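Open day at the Wokis hall, Flurkthorpe -- who else went?

Started by tiltedhinge

tiltedhinge wrote:
I visited the open day of Wokis in Flurkthorpe and I want to write down my impressions while I still have them fresh. English is my third language, so please forgive if some sentence is stiff.

The program had two parts. In the morning they showed the real machine in the hall, but it only moved some boxes between two shelves, and the queue was long. The afternoon was the part I came for: the simulation room, with a big screen and Corey Lockyer explaining. He works on the door tasks. They build houses in the computer, with many different doors, and the robot has to open them. According to him they have 2,452 doors in the collection now, and 529 of them have a lever handle of one or another kind.

I found this more interesting than the boxes. A door looks like an easy thing until you must write down all what your hand does with it.
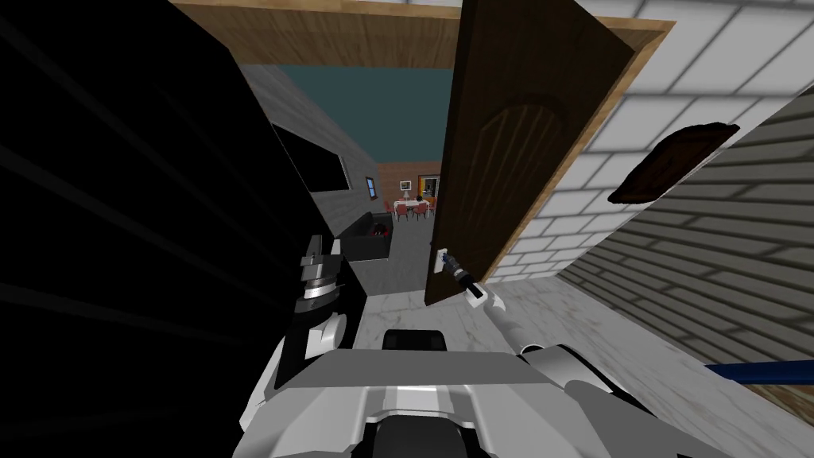
Flurkthorpe, February

I put the place and month under the picture so that it stays with it, in case somebody moves the thread again. It is the right gripper on the silver handle, with the door partly open. I liked very much that the rooms are furnished. In the room behind there is a dining table with red chairs, and the floor on the robot's side is white marble. Somebody took the time.

What I did not understand is the other arm. Why does it stay on the left side by the dark wall? I would use it to hold the door.

-----

pelmet_40 wrote:
I was there also, in the group at 3 pm. Nice report, but I think you are too kind. A simulated door has the friction which the programmer gives to it. My front door has a different friction each season. I would have preferred one real door in the hall and no houses at all.

-----

tiltedhinge wrote:
pelmet_40, I asked exactly this! The answer was that they change the weight and friction of each door by chance, every time, so the robot cannot learn only one door by heart. If it is enough, I can't judge.

-----

grubscrew wrote:
On the left arm: with a base that wide you don't have much choice. If you bring the second arm over too early it ends up between the door and the body. I do gates, not robots, but the geometry is the same. The leaf swings toward the robot, so the robot has to give it room first.

Did they say what controller they run? Last year it was Somanlow and it was slow as anything.

-----

tiltedhinge wrote:
grubscrew, thank you, the explanation about the room makes sense to me. Still Somanlow, but a newer version. They run 200 copies of the house at the same time at night, without the picture. With the picture it is much slower.

-----

Whitelaw wrote:
I have to disagree with pelmet_40. I went to the morning part with my two sons and a real door would have been the same queue and the same boredom. On the screen you can at least turn the view and look from behind the arm. My younger one asked to see the inside of the wall and Mr. Lockyer showed it to him.

The parking was bad, by the way. 40 places for the whole site, and half of them taken by the catering.

-----

pelmet_40 wrote:
I did not say it was boring. I said it proves little. These are different complaints.

-----

Whitelaw wrote:
Fair enough. You wrote "no houses at all", so I took it as you wrote it.

-----

grubscrew wrote:
Does anyone know if they do round knobs? Levers are the friendly case.

-----

tiltedhinge wrote:
They have them in the collection, but we did not see one. Corey Lockyer said that the knobs are "for next year" and some people laughed, so maybe he said this last year too -- I was not there then. I will write to them and ask, and I will put the answer in this thread.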